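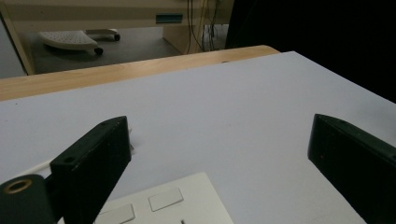 Both fingers open over the table, seen from the gripper's own camera.

I took over the Larka station in March, and I've been meaning to write down how I keep it running. Most of what I know about it was on sticky notes, and the sticky notes have started to fall off.

Larka is our name for the whole cell: the black frame, the table inside it, the curtains, the overhead camera, and the pair of hand-held grippers. A person stands at the table with a gripper in each hand and does a job, and the recordings are used to teach the robot arms in the other room to do the same job. The arms have their own service schedule and someone else worries about it. I get the part that people hold, and that part takes a lot more knocks.

The fingers wear first. They're matte when they're new, and after a while they pick up pale scratches from everything they touch. I don't care about scratches on the outside. What I check is the face that does the gripping, and whether the finger has any play where it meets the mount. I hold the body in one hand and try to wiggle the finger with the other. If it moves at all, it comes off and goes back on properly.

Two screws hold each finger. They go into brass inserts, and the inserts are the weak point, as I found out the expensive way. I had a finger that kept coming loose and I kept tightening it, a bit more each time, until the insert started turning in the plastic along with the screw. At that point you can tighten all day and nothing gets tighter. I pulled that mount, set a new insert with the soldering iron, let it cool overnight, and used the short driver from then on. The short driver doesn't give you enough leverage to do any damage. Sayaka Hamada had told me that in my first week and I'd nodded and forgotten it.

The metal plates on top of the grippers are less trouble. I run a finger along the edges and check that nothing rattles. If a plate has shifted, the position data shifts with it, and you won't notice until you play the recording back and see a hand sliding along slightly beside where it should be. I have a pencil line on the body next to each plate now. If I can see the line moving away from the plate, I stop and redo the alignment.

Then there's the cables. Each gripper has one, and each one gets pulled, stepped near, leaned on and dragged over the edge of the table all day. The left one runs down along the side of the board and off the near edge. The right one drops off the right side and loops on the floor. I leave that loop on purpose. When I first set it up I ran the right cable tight and neat, and it looked great until somebody reached for the far corner and the plug came half out. The recording kept going with one gripper dead. Four takes lost that way before we caught it.

So I give it slack, and before each session I do the reach test. You pick up both grippers, put your hands where the work will be, then stretch to every corner of the board. No tug means you can start. If there's a tug, sort the cable before you do anything else – don't tell yourself you won't need that corner.

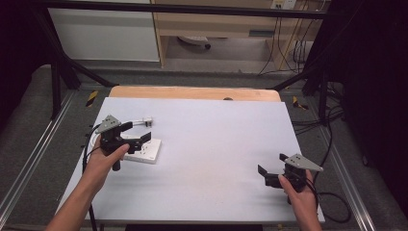 The reach test is also when I find out whether the grips feel right in the hand. People hold them differently. Kwan-ho Lai squeezes hard and gets tired, and I have a very light touch, so the same spring tension doesn't suit both of us. I set it somewhere in the middle and leave it. I used to adjust it for each person and all that got me was a trigger that never felt the same two days running.

Next is the table. The white board lies flat on top of the wooden one, and it has to stay put. I push on it from each side with an open palm. If it slides, I take it off, wipe both surfaces and lay it down again. The board has some faint smudges that won't come out with a damp cloth. I tried a stronger cleaner on a corner and it left a shiny patch that showed up in the overhead camera, so I quit doing that. Smudges are fine.

The power strip has become our standard test object. It's heavy enough to sit still, the cord is awkward, and the plug is a fair test of how well the fingers close on something small. After any finger change I do the same thing with it: pick up the plug, move it, put it down, pick up the cord, move that, and last of all shift the strip itself. If a finger is out of line, the plug twists when you close on it. Plain blocks don't show this. I went through a whole afternoon with foam blocks thinking everything was good, and then the plug rolled straight out of the jaws on the first try.

Overhead camera height is 95 centimeters above the board. I measure that after anyone has leaned on the top bar, and people do lean on the top bar. There's a Grenik clamp up there that I like a lot, with a lever instead of a knob, and it hasn't slipped since I put it on. The old one did.

On the floor, the aluminum rails stay where they are. The yellow-and-black tape is there so the rails and the table go back in the right relation if the frame ever gets moved, and it has been moved once on my watch. Tape on carpet doesn't last. I press it down with my shoe when I go past and replace it when the corners lift.

The full check takes me four minutes if nothing is wrong. I do it at 8:30 with the lights already on, for the simple reason that the cameras need the lights to settle anyway. I write down what I changed in the notebook and nothing else. I used to write "OK" on every line and when I looked back through it later there was no way to find the one day something had happened.

I'm still undecided about the finger pads. Right now I replace them when they look bad to me, and that's a judgment call that I can't hand over to anyone. 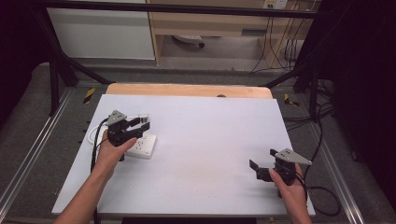
Hyun-seo Um read a draft of this and thinks I change the pads far too late. Her view is that the grip goes off well before the pad looks worn, and that I should pick a number of sessions and swap them then, good or bad. She also wants the plug test done at the end of the day as well as after a finger change, so a bad day's recordings get flagged before anyone copies them over.

I agree with her on the plug test and I've started doing it. On the pads I'm going to keep a count for a month first. I've put a fresh set on both grippers and marked the page in the notebook. The spare inserts are in the top drawer, in the tin with the short driver, and if you borrow the driver please put it back in the tin.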